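O braço que não gosta de janeiro

Por Ghazala Durrani
25/9/21
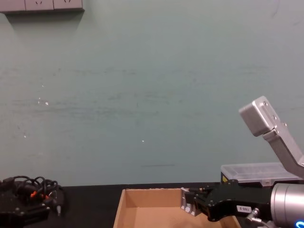 Waqas Virk avisou logo ao telefone que não valia a pena ir a Rilville se a ideia era ver um robô fazer alguma coisa de espantoso, porque a maior parte do tempo de uma célula destas passa-se a apertar parafusos, a desapertá-los e a perguntar quem os apertou da última vez. Fui na mesma. Levei sapatos confortáveis e expectativas modestas, e os sapatos revelaram-se um exagero: passei a tarde sentada.

A célula da Mellville tem dois braços, uma mesa preta e uma parede de um verde que só existe em hospitais e em oficinas que compraram tinta em saldo. O trabalho que lhe pedem não impressiona ninguém numa festa. Tira peças pequenas de um lado e larga-as noutro, dentro de uma caixa de cartão, até 500 vezes por turno, com uma paciência que eu perdi algures na adolescência.

O que me interessava era a manutenção. Os folhetos mostram sempre o braço a meio de um gesto elegante; nunca mostram a pessoa que, de lanterna na boca, procura a anilha que caiu atrás da mesa.

A rotina começa pela garra. Os dedos prateados apontam para dentro da caixa vazia, ligeiramente afastados, e é nessa posição que Virk gosta de lhes verificar a folga. Manda fechar, manda abrir, passa a unha pela ponta, resmunga. Depois repete tudo com um calibre, que confirma a unha. A folga tolerada são 10 centésimos. Acima disso, a garra continua a pegar nas peças, mas começa a ter opiniões sobre onde as deve largar.

Segue-se a caixa, o componente mais barato da instalação e o que mais discussões provoca. O cartão cede, os cantos abrem, e um braço que desceu sempre à mesma altura passa, numa manhã qualquer, a roçar no rebordo. Houve quem propusesse uma caixa metálica feita por medida, orçamentada pela Ketmont em 325 euros. A proposta foi estudada com seriedade e continua-se a usar cartão.

Os cabos são outro capítulo. Na outra ponta da mesa, junto à segunda garra, há um novelo preto com dois conectores cor de laranja pelo meio que faria chorar um eletricista sensível. Virk defende-o com argumentos técnicos. Um cabo demasiado esticado parte por dentro, onde não se vê, e a avaria aparece e desaparece conforme a posição do pulso. Prefere a folga e a vergonha. Ainda assim, admite que a arrumação está na lista desde janeiro.

Foi em janeiro, aliás, que a célula parou a sério. O braço chegava ao ponto de recolha com um desvio pequeno, sempre de manhã, e ao meio-dia estava curado. Trocou-se um sensor. Trocou-se o cabo do sensor. Um técnico da Vukadinović reinstalou o programa e foi almoçar; quando voltou, estava tudo a funcionar, e a fatura atribuiu o mérito ao programa. Na manhã seguinte, o desvio regressou.

A causa era a massa lubrificante, demasiado espessa para uma oficina sem aquecimento. A solução ocupa uma linha no caderno de Virk: aquecer os eixos em velocidade reduzida, 100 ciclos, antes de ligar a produção. Ao lado, alguém desenhou um robô de cachecol.

Pergunto-lhe se não seria mais simples aquecer a oficina. Olha para mim com alguma pena e volta ao calibre. Falta-lhe ainda a segunda garra, e para lá chegar é preciso passar pelo novelo.

Última atualização: texto revisto para corrigir o valor da folga dos dedos.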